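Gollach Spring Fair, 23 September 2018

The bus to Gollach leaves from behind the bowls club and takes the scenic route, by which I mean it stops at every gate. I arrived forty minutes after the scones had sold out. A woman at the entrance stamped my hand with a purple shape that may have been a sheep and told me I'd missed the best of it, in the tone of someone who says so every year.

Entry was $6, or free if you were carrying a cake.

The produce hall is the reason to come. This year the judging had gone to Naledi Mahlangu, brought over from Clorketow on the theory that she was related to no one. She gave first prize for marmalade to a jar with no label and a rusty lid, and the marmalade people had gathered near the urn to be calm about it. I tried the winner. It was excellent, and so bitter my ears moved. 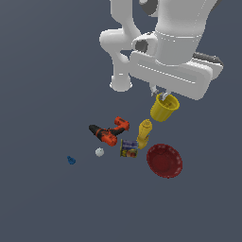 White arm on a grey background.

Pumpkins were thin on the ground, it being the wrong end of the year, but Dumisani Zwane had entered one he'd kept in his shed since autumn. It won its class unopposed. He accepted the ribbon with great dignity and then couldn't find anyone to help him carry the thing back to the ute.

Lunch was a sausage in bread, onions underneath, eaten standing up beside the wool display. The fleeces were lovely. I know nothing about fleece, but a man in a good hat parted one with his thumbs to show me the crimp and I made what I hoped was the right noise.

Over at the ring, the dog high jump ran late because the favourite, a kelpie called Fourie, had got under the grandstand and was considering her options. She came out for a bit of my sausage. I'd like that noted, as she went on to win by a good margin and my name was not read out.

Then there's the parking. The bottom paddock had turned to soup after Thursday's rain, and the tractor was pulling people out until dusk at a gold coin a go — easily the best-run stall of the day. The program promises gravel by November. The same line was in last year's. 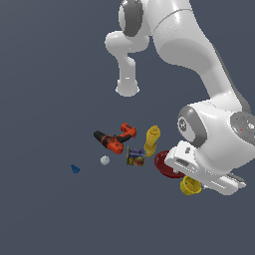 Asanka Pathirana writes: You were lucky with the bus, it didn't come back for the four o'clock lot at all. We walked to the highway. And the scones hadn't sold out, they were moved to the CWA tent because of the wasps. Plenty left at two.

I have read this several times. Next year I'm bringing a cake and going straight to the tent.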